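Windley Cloth Handling Set, release 2

README, last edited May 18, 2022
Maintainer: Agustina Ulloa

What you are getting

80 episodes of a two-fingered gripper picking up soft things, recorded from the wrist. 20 of them are in a folder called faults, and that folder is the reason for this release.

What went wrong

In January we updated the Ledinell grip controller. The new version read motor current as contact, and a finger pushing straight down into cloth draws plenty of current. The log said "grasp confirmed" and the arm left with great confidence and no cloth. Our success rate that week was superb.

The contact limit was also skipped during descent, so the arm could press harder than it should. Keep hands out of the cell if you replay these commands on hardware. We mean the Idmont script too – it has the same bug.
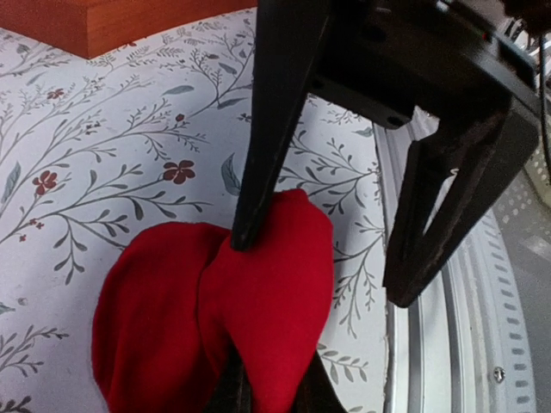
Labels in faults were redone by hand from the video. The old ones are kept in a column named grasp_ok_original, for anyone who enjoys fiction.

Known issues

Force values in faults are raw and unfiltered. The Dhanial loader drops the last row of each log. We have a fix, on a branch, where it is very comfortable.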